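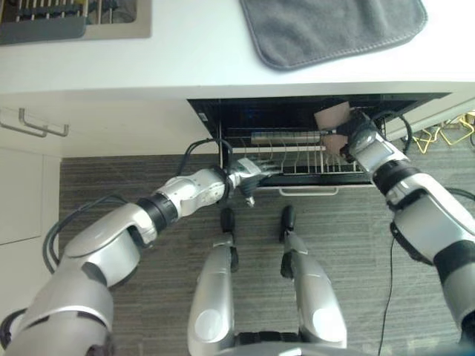

I had been meaning to get over to Flurbridge since the winter, when Yevdokiia Tkachenko first wrote to tell me that Skedo had moved into the old seed merchant's building and that I should come and see what they were up to with kitchens. It took me until May, and I'm so glad I made the effort. Skedo gathers examples for other people's learning systems, which is to say they guide a robot through a household job again and again, keep a record of every go, and send the lot off to whoever is training the thing. The job on the day was loading and unloading the dishwasher, with the lower rack pulled right out and one silver and black hand spread in among the wire tines at the front while the other held a square tan piece of something above the right side of the rack. I have to say I stood there far longer than was polite!

Getting there is easy enough if you don't trust the signs. The bus from the station drops you by the bridge, and you walk up past a bakery (stop at the bakery) and round to the yard behind. I was early, and Yevdokiia came down to fetch me herself, with a mug already in her hand for me, and we sat on the stairs and chatted for a good quarter of an hour before I'd seen so much as a cable.

There are 3 kitchens upstairs, each fitted out a bit differently, and the one where I spent my morning is all white, cabinets and worktop both, with a grey striped carpet on the floor. I asked about the carpet, as you would, and Yevdokiia said they'd kept it from when the room was an office and had grown fond of it. She does like to point out that plenty of people have odd floors in their kitchens, and that a system which has only ever learned on nice smooth tiles is going to have a rude shock one day.

What I hadn't understood before the visit was how much of the work is in the variety. I had pictured somebody doing the same perfect load over and over, like a scale on the piano. But each example is meant to differ a little from the last: a plate starts further back, the rack is pulled out only part way, a cloth is left lying where it might get in the way. The order for this job, from a firm called Prona, is for 1000 good examples, and the operators aim for 50 in a session before they swap over. An operator called it "tidy-ish work", meaning that you want the end of every example to be right, but you don't want the middle to be too neat. If the hand misses and has to go back for something, they often keep it, and mark it as a recovery. Those are apparently worth a great deal, and Prona has asked for more of them.

They let me have a go, which I hadn't expected and wasn't remotely ready for. My task was to pick up a cloth and put it down again, and I'm sorry to report that it took me most of 15 minutes to do it once in a way that anyone would want to keep. You find yourself leaning with your whole body, as if that would help. The strange part is judging depth: I kept thinking I was touching the rack when I was still well short of it. Yevdokiia was very kind and said that everybody does that, and then she did it in a few seconds while talking to me over her shoulder about lunch.

After lunch (soup, from the bakery, wonderful) I sat with the two people who check the recordings. They do this in what's called the Lytvynenko room, after the family who had the seed business. Every example gets watched through and given a short written line, such as "moves the cloth from rack to worktop", and they have long, friendly arguments over wording. Is it a rack or a basket? Does "put away" count if the door is still open? There's a sheet of agreed words pinned up by the kettle, with a lot of crossings-out on it.

I'd planned to catch the three o'clock bus and caught the one after the one after that. Yevdokiia tells me they'll be moving on to cupboards and drawers next, and she has asked me back to see it, so I shall need to find another free day and leave more room for the bakery.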